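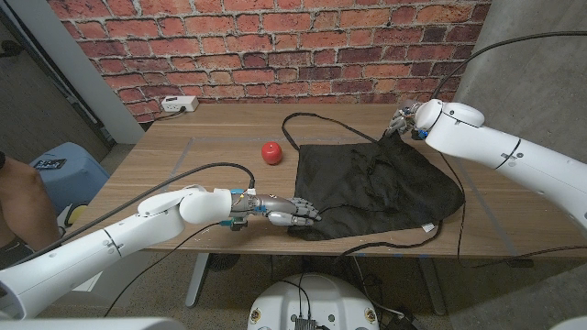

One apple, one black drawstring bag, red brick behind.

Lilen opened its doors for an afternoon in July, and I went for the bags. They come from Zivov, we were told, in a batch of 200, and every one has to be laid out flat before anything goes in it. This takes longer than you would think. A drawstring bag has opinions about flatness, and its cords go wherever they like.

The talk beforehand lasted 17 minutes and covered folding. I took notes. I have since lost them — no great blow to science.

By three o'clock I had moved to the other end of the rope for a better look at the cloth, the creases and the little white tag at the corner. The apple I was simply fond of.
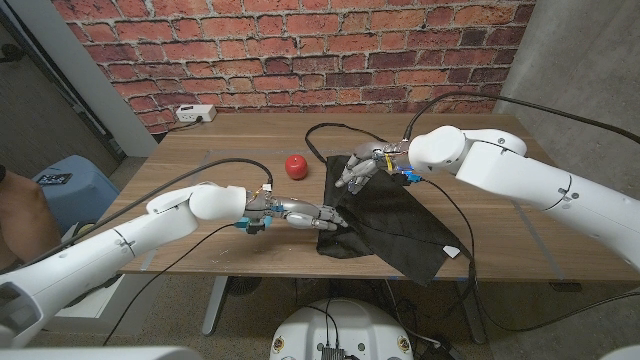 Getting there and eating

Take the 54 bus to Wondum and walk back past the garage. Tea is in the yard. The scones had sold out, so I had crisps.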